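22/09/2018
Fare feed, voucher code matching

Reran the Skustumine import against the Nkuna price list. 154 rows read, 83 matched to a live fare, the rest dropped. Most of the drops are hotel rows where the discount is given as "up to" and there is no base price to test against. Parser leaves the price field empty and the matcher then throws the row out. Correct by the spec, no use to the page.

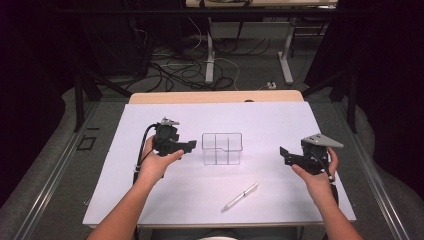
Expired codes

Two codes still showing on the long-haul page after their end date. Both come from Tovine, who send the end date as local time at the departure airport. We read it as UK time. Changed the import to take the airport code first and work the cut-off from that. Old behaviour kept behind a switch until Dinesh has checked the return legs.

Cache on the offers page cut from 5 hours to 2. Load on the server did not change enough to show on the graph.

"From" prices: still taking the lowest fare in the file, including fares with no seats left. Jondeck flag these with a zero in the last column, Tovine leave the row out. Need one rule for both.

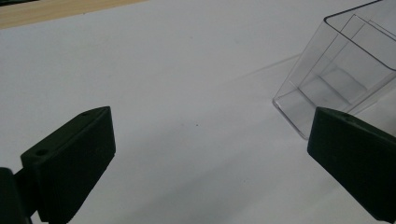
Bheki Hendricks says the zero is also used for fares not yet on sale, so dropping those rows would lose the early December flights. He would hold them back until the sale date and test again at each import.

Will try that on the Jondeck file only. Hotel rows to be left as they are for now.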